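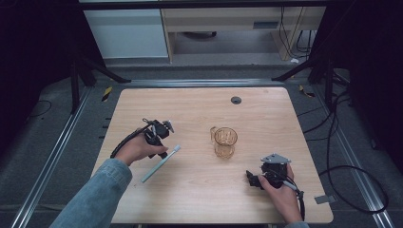 Lirnandale Measuring Jug, 489 ml

Article 71-2. In stock at Pristberg warehouse.

The Lirnandale is a pouring and measuring jug for the home kitchen and for small cafés. It holds 489 ml when filled to the rim. Please note that this is a little less than half a litre, so for a recipe with 500 ml you must fill it twice.

Material: pressed soda-lime glass. This glass is made for cold and warm liquids. It is not oven glass — do not pour boiling water into it, and do not put it from the fridge directly under the hot tap.

Care: dishwasher safe on the upper rack, up to 60 degrees. Please do not use steel wool, it leaves fine scratches which become cloudy with time.

Microwave: no.

Delivery: we send each jug in a cardboard box with paper filling. Orders to Onddale leave on the same day if we receive them before 11 in the morning. For Hamdan please calculate two more working days. Cafés and shops which take 100 pieces or more receive the trade price, and the boxes then come on a pallet.

If a jug arrives broken, send us a photo of the box and of the glass within 14 days. You do not need to send the pieces back. We replace it or return your money, as you prefer.

Spare lids are sold separately and will be available again in September. The old lid from the 71-1 series does not fit — it is too narrow.

Questions about trade orders: Chidubem Oyelaran, sales office Pristberg, mornings only.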